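How to sort out your kitchen before a move

Kitchens take longer to pack than any other room. There are more small things in them, more of them break, and you need to use half of them right up to the evening before.
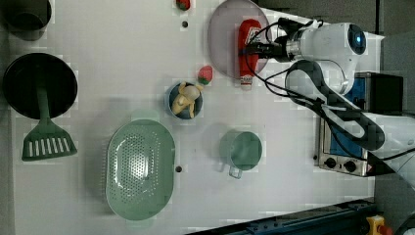

The method below is the one I used for my last two moves, the second of them to a smaller flat with 3 wall cupboards and a single drawer. It takes a few evenings if you start early and one very long day if you don't. I would start two weeks ahead.

What you need

Strong boxes, small and medium. Large boxes are fine for plastic tubs and the salad spinner but not for plates.
Plain packing paper. Newspaper works but the ink comes off and you will have to wash everything at the other end.
Parcel tape and a dispenser.
A thick marker pen.
A few tea towels you don't mind getting dusty.
Freezer bags for screws, lids and odd parts.

I bought my boxes from Lastis, who sell them flat in mixed packs. Supermarket boxes are free but they come in all sizes and don't stack well in a van.

Step 1: Empty one cupboard at a time

Take everything out of one cupboard and put it on the table or worktop. Don't open the next one until you have dealt with it. Wipe the shelf while it is bare, as you will have to clean it for the inventory anyway.

Make four groups: keep, give away, throw out, and use until the last day. Put the last group back in the cupboard straight away.

Step 2: Decide on duplicates

Most kitchens have more than one of the same thing. Put the duplicates side by side and pick the one you reach for. Spatulas, peelers, tin openers, colanders and oven trays are the usual ones. With pans, check the base by setting it on a flat surface and pressing the rim. If it rocks, it will never heat evenly on a ceramic or induction hob.

If you are moving from gas to induction, hold a fridge magnet to the bottom of each pan. If it doesn't stick firmly, the pan won't work on the new hob and there is no point in carrying it there.

Storage tubs need matching with their lids. Any tub without a lid goes, and any lid without a tub.

Step 3: Deal with the food

Stop doing a big shop two weeks before. Write a list of what is in the freezer and stick it on the door, then plan meals from it. Some of these will be odd. We had fish fingers with chickpea curry one night and it was all right.

Check dates on tins and jars. Unopened food in date can go to a food bank, but ask first what they take. Open bags of flour, rice and sugar are best used up or put into jars with screw lids. Oil and vinegar leak, so tape the caps and stand the bottles upright in a bag.

Spices are light and dear to replace, so take them. I put mine in a shoebox with the names written on the caps.

Turn the freezer off the night before and leave the door propped open with towels on the floor.

Step 4: Pack plates and glasses

Line the bottom of a small box with crumpled paper. Wrap each plate on its own, then stand the plates on edge, like records. Plates stacked flat take all the weight on the bottom one and that is the one that cracks. Fill the gaps with more paper until nothing shifts when you nudge the box.

Glasses go in upright with paper stuffed inside and a sheet round the outside. Don't put one glass inside another. Mugs can go on top of the plates if there is room.

Step 5: Pack pans, knives and small machines

Nest the pans from large to small with a tea towel or a sheet of paper between each. Lids go down the side of the box. Non-stick pans scratch easily, so don't skip the paper on those.

Roll knives in a tea towel, tape the roll and write KNIVES on it. Do not drop them loose into a box that someone else may unpack.

Take the blades and jugs off blenders and mixers and wrap them separately. Empty the kettle. Empty the crumb tray of the toaster – over the sink, not the bin, unless your aim is better than mine.

Step 6: Label the boxes

Write on two sides, never on the top, as the top is hidden once the boxes are stacked. Put the room, then a short list: "Kitchen, plates, bowls, jug". Mark the heavy ones as well. If a box is hard to lift off the floor, take something out of it.

Step 7: Make up a last-day box

This one travels with you and is opened first. Mine had:

kettle, mugs, tea, milk in a flask
one pan, one sharp knife, a wooden spoon
a plate, bowl and fork each
washing-up liquid, a cloth, bin bags
scissors for opening everything else
toilet roll (not kitchen, but you'll want it)

At the other end

Clean the new cupboards before anything goes in. Put pans near the hob and plates near the sink or dishwasher, and leave the rest in boxes for a few days. You will find out where you want things once you have cooked there a couple of times. Anything still boxed up after 3 months can probably go to the charity shop.

Flatten the empty boxes and pass them on. Ours went the same afternoon.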